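## 4. Does skin colour tell you when fruit is ripe?

The Breso leaflet says shoppers can judge a pomegranate by its colour. We doubted that from the start. Of the 103 people who filled in our form in October, only 22 said they had ever checked a guess after cutting one open.
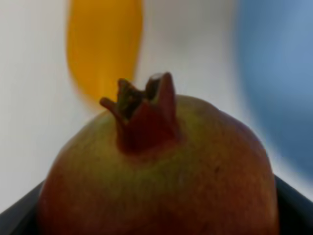 One stallholder at Flukelholm market told us that colour was for the customers and she went by weight. Fair enough, but she had no scales out - and we never tested weight either.

Green patches on a red skin may mean very little. Our sample was 5 fruits, all from one shop, so I would not trust our own chart much.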